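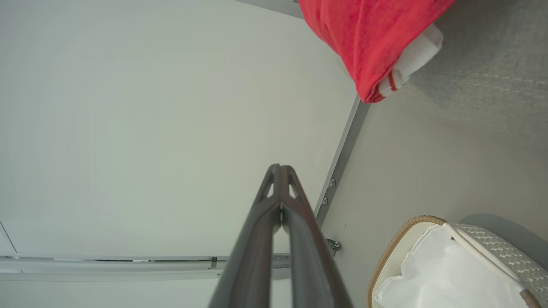 Just put the basket in the bedroom like everyone else, went the first comment under my last column, unsigned, and then the same reader again a minute later: clothes that sit in the living room are clothes that live in the living room. Fair. I still think it's wrong.

Laundry gets sorted where people sit. Always has. My grandmother did it on the couch, my mother did it on the couch, and I do it on the couch with the radio on. The bedroom basket is a nice idea from catalogs. What happens with it: the lid goes down, the clothes go in, the week goes by, no clean shirts.

So, a basket next to the seat. Low, open, no lid. I had a Skamex hamper for 2 years, tall thing with a hinged top, and every shirt I owned spent those years on top of the lid. Now it's a Bendasia, soft sides, and you can throw at it from a sitting position. You miss a lot. Doesn't matter. 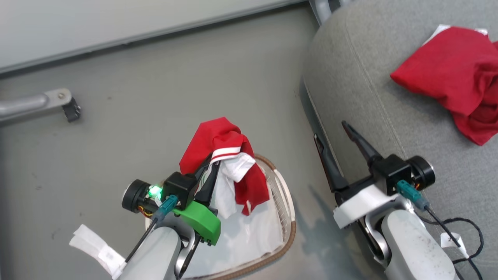
And the basket wants a rim that holds its shape, because half of what goes in only goes half in. A sleeve hangs over, a collar. With a floppy rim the whole side folds and you're fishing around on the floor. A woven edge is good. Mesh inside is good too, you can see the one sock at the bottom without tipping everything out.

Cushions. People get upset about clothes on cushions. I don't see it. A cushion is a flat soft place at the right height and a red top in a heap on gray upholstery is the easiest thing in the house to find. Try finding it in a drawer.

What I won't defend is the third pile. Basket, cushion, fine. Once teh chair by the door gets one as well you've lost, that's just storage. I give the cushion 40 minutes, then it's folded or it's in the basket, no maybe.

The reader also wanted to know what visitors think. Visitors move the shirt over and sit down. Mine do anyway.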